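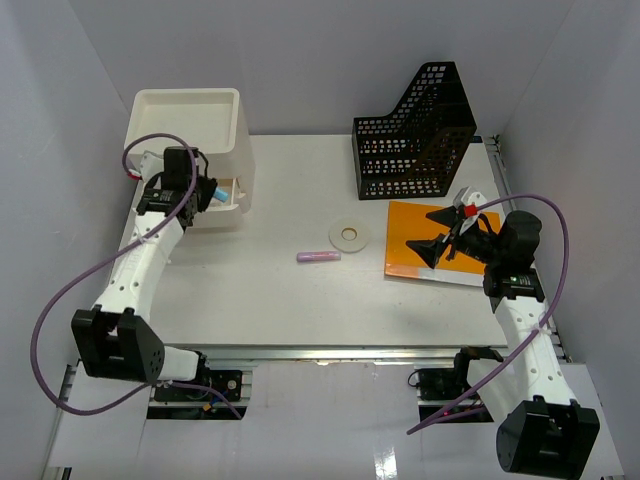 Why does the left arm stop for a moment before closing its gripper, even though the planner reports no error?
The planner hands over to the grasp controller at the end of the approach, and the controller waits for a fresh perception result before it closes. If the perception result is older than the limit set in the config, the arm holds position until a new one arrives.

Ticket: Waltovau cell, two-arm desk tidying task
Component: planner / grasp handover
Software: Oltosside control stack, Shirazi perception node
Status: fixed, watching
Opened: Thursday

Original report

Pause before grasp on the left arm. It only shows up on the drawer step. The right arm runs the folder step with the same controller and the same gripper settings and goes straight through. No fault in the log, no torque warning, no collision stop. The trajectory is marked complete and then nothing happens until the handover goes through. Sometimes the wait is too short to notice, and sometimes it runs all the way to the timeout and the task restarts from the drawer approach.

Handover timeout is at the default, 2000 ms. Maximum age for a perception result is 1000 ms.

Expected: gripper closes as soon as the approach is done.
Seen: gripper holds open over the drawer, log line repeats "waiting for target pose".

Update 1

Ran the drawer step by itself with the right arm parked. Same pause. So the two arms are not fighting over the planning lock, which was my first guess and the one I was secretly hoping for (easy fix!).

Swapped the step order so the folder goes first. Same pause on the drawer, none on the folder. Joint tracking on the left arm looks lovely, by the way. The new velocity smoothing from Radholm is doing a great job and the wrist settles with hardly any overshoot. I would happily keep that change whatever else we find.

Update 2

Recorded the perception topic next to the controller state and played both back on one timeline. What a useful view – we should have this open by default for every handover bug.

The target pose for the object in the drawer comes in nicely while the arm is far away. Once the fingers move in over the drawer opening, the confidence drops and the node stops publishing. The controller keeps the last pose, watches it get older, passes the age limit and starts waiting. On the folder step the target is big and flat, so plenty of it stays in view while the gripper comes down, and the pose never goes stale.

So the controller does what it was told. The fingers hide a small target at the exact time we ask for a new look at it.

Log from the replay, trimmed:

approach: segment complete
handover: requested
perception: target confidence below threshold, not publishing
grasp: waiting for target pose
grasp: waiting for target pose
handover: timeout, returning to approach

Error code on the timeout is 1938, which the Oltosside notes list only as "handover not confirmed". It would help a lot if the message said which input was missing. Filed as a separate request.

Update 3

Things I tried that did not help, or helped the wrong way:

Raised the maximum age to 2000 ms. The pause goes away on most runs, but now the controller will also accept an old pose if the drawer has been nudged. Reverted.

Lowered the confidence threshold. The node starts publishing again, but the pose jumps toward the gripper fingers. The planner then tries to follow it, and the left wrist makes a nervous little twitch. Reverted very quickly.

Restarted the perception node between steps. No change.

Update 4

Got it, and I am really pleased with how small the patch is. The perception node already supports a "latched" target. You ask for it while the view is good, and the pose is stored relative to a parent object instead of the table. We never used the parent part. I set the drawer as parent for anything inside it, and the latch is now taken at the pre-grasp point, before the fingers cover the opening.

The controller then checks the age of the drawer pose, not the age of the small object. The drawer front is much easier to track during the approach. If the drawer moves, the target moves with it.

Changes:

latch_target: on, drawer step only
latch_point: pre_grasp
parent_frame: drawer
max_pose_age: back to 1000
handover_timeout: unchanged

Ran the drawer step over and over through the afternoon and the pause is gone. The gripper closes right after the approach. No timeouts in the log since the patch went in.

Still open

The latch does not know if the object rolls inside the drawer after the pre-grasp point. A cylinder could do that if the drawer gets bumped. I would like a quick check on finger width after closing, so an empty grasp sends us back to pre-grasp for a new look.

The replay tool drops the first few perception messages when it starts in the middle of a recording. Start from the top of the file for now.

If you see 1938 on any other step, please attach the perception topic as well as the controller log. The controller log alone looks perfectly healthy, and that is how I lost most of a morning.

Leaving this open until the February build is on both cells.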